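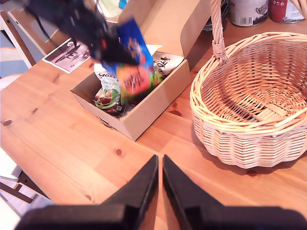
A blue snack package and an open cardboard box on a pine table.

The man who runs the complaints desk at Torkulik keeps a drawer of things people have mailed him. It holds stale crackers, a bent fork, half a candle and a handwritten poem about raisins, eleven verses long, in which the raisins do not come off well.

"I read all of it," he says. "Somebody sat down and rhymed 'sultana.' You owe a person like that a reply."

Torkulik sends snacks by mail. For a monthly fee you get a carton of things you did not choose, from places you may not have heard of, and you eat them or you don't. The company has 1382 subscribers, which he describes as a small town with very strong opinions about licorice. He has answered their letters for 5 years. Before that he worked the returns counter at a shoe store, where, he says, people lied more but wrote less.

He asked me to leave his name out. Subscribers know him as "The Desk," which is how he signs everything, and he worries that a name would ruin it. "If you find out The Desk is a guy with a bad knee, you stop confessing to it."

And they do confess. One woman wrote in to dispute a missing bag of peanuts and admitted by the second paragraph that she had eaten it in the car. A retired couple cancelled because they could no longer agree on who got the last of anything, then signed up again in May with two separate subscriptions. They live at the same address. Their boxes go out on the same truck.

"I think of that as a success story," he says. "I have no idea what they think of it as."

I wanted to know what makes people angriest. I had guessed breakage, or maybe price. He shook his head and got up to refill the kettle, and came back with a folder marked Minja.

Minja is a wafer. It was in every box for the first two years, a plain thing with hazelnut filling, and the surveys showed that hardly anyone liked it. So Torkulik dropped it. The Desk then received 806 messages.

"Eight hundred and six," he says, spelling it out for me with a finger on the folder. "From people who had told us it tasted like a ceiling tile. One man had called it an insult. Same man, three months later, wants to know what kind of company throws away its own history."

What did he tell him?

"I told him he was right. He was right both times. It's a terrible wafer and I miss it too."

Minja came back, and the complaints about how it tastes have picked up again nicely.

His theory, which he offers while hunting for a clean mug, is that people don't much want a surprise. They say they do. They pay for one. But what they're after is a surprise with something familiar sitting next to it, so they have a thing to be bored by while they get their nerve up. His own mother hosted Thanksgiving this way. There was always a new dish, and there was always the same bowl of olives, and all the men stood by the olives.

He is less patient with the people who design the boxes. Last year the company hired a consulting firm called Drernemetti to study what it called the opening moment. The report proposed tissue paper, a scented card and a ribbon that had to be pulled from left to right.

"Left to right," he says. "I had letters from left-handed people within the week. Good letters, too. Well argued."

The ribbon is gone. The scented card lasted a little longer – it smelled of cedar, and so, after a few days in transit, did the cheese puffs.

These days he answers a dozen letters before lunch and does the hard ones after. Refunds are easy. Loneliness takes longer, and he gets a fair amount of it dressed up as questions about shipping. A man in the town of Jurkov writes every month to report that his box has arrived. That's the whole message. The Desk writes back every month to say he's glad.

"My boss asked if we could automate that one," he says. He puts the folder back in the drawer, on top of the raisins. "I said sure, put it on my list."

I asked how long the list was. He said he would have to find it first, and did I want a wafer. I took one. It tasted like a ceiling tile, and I had another with my tea.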